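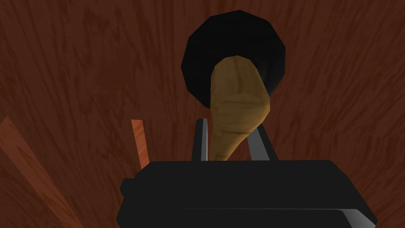
Recording teleoperated demonstrations in the Kevwood scene

These notes cover recording by remote control in simulation, using the Vamov operator client and the wooden-tool tasks in the Kevwood scene set. They assume the client is installed and the arm model loads without errors. Last revised 2026-03-10.

1. Before you start

Set the recorder to 10 frames per second. Higher rates are possible, but the training scripts resample to 10 and the extra frames only fill the disk. Check that the wrist view and the gripper command are both being logged. A session with no gripper command cannot be repaired afterwards.

Calibrate the hand controller with the trigger fully released, then fully squeezed. If the fingers in the simulator do not reach both ends of their travel, repeat the calibration. Do not correct for it in the gain settings.

2. Approach

Work from the wrist view and keep the side view for checking height. Bring the gripper in with the narrow end of the tool lined up between the fingers. The tan part is pale enough to stand out from the surface, but where it overlaps the black rounded part the depth is hard to judge. Move in short steps at this stage and let the arm settle between them.

Turn the wrist before you close in. A late rotation near the surface tends to catch a fingertip on a board edge, and the contact solver then throws the tool. If this happens, discard the episode. 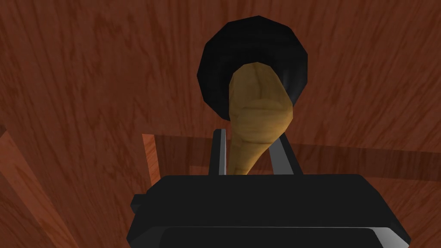

3. Closing the fingers

Squeeze the trigger slowly and watch the gap on both sides of the tool. The two fingers seldom look symmetrical from the wrist, so go by the contact readout in the client. When both contact flags are on, hold for five frames before moving anything else. The hold gives the policy a clear boundary between grasping and lifting, and episodes without it were the main cause of early lifts in the February batch.

Finger force is capped in the scene file at 275 units. Leave it there. With a higher cap the meshes pass into each other and the grasp looks firm when it is not.

4. Lift and finish

Raise straight up first, then travel. Keep the path smooth but do not slow down for the sake of it – long pauses are copied by the policy as faithfully as everything else. End the episode with the end button on the controller. Closing the window leaves the last block unwritten.

5. Keeping and discarding

Run the Omerović filter over the folder after each session. It removes episodes that have:
dropped frames in the wrist stream
a gripper command that never changes
more than 3,000 frames

The filter does not judge quality. Replay each remaining episode at double speed and mark it keep or discard in the index file. A small, clean slip followed by a recovery is worth keeping. Tag it "recovery" so that it can be weighted separately.

Our present set holds 494 kept episodes. Iro, the baseline policy, trains on it without changes to the default settings.

6. Common faults

Gripper lags behind the trigger: lower the smoothing value in the client and recalibrate.

Tool jitters in the grasp: the physics step is too long. Halve it and restart the scene.

Wrist view freezes while the arm still moves: stop recording at once. The log will go on writing the same frame.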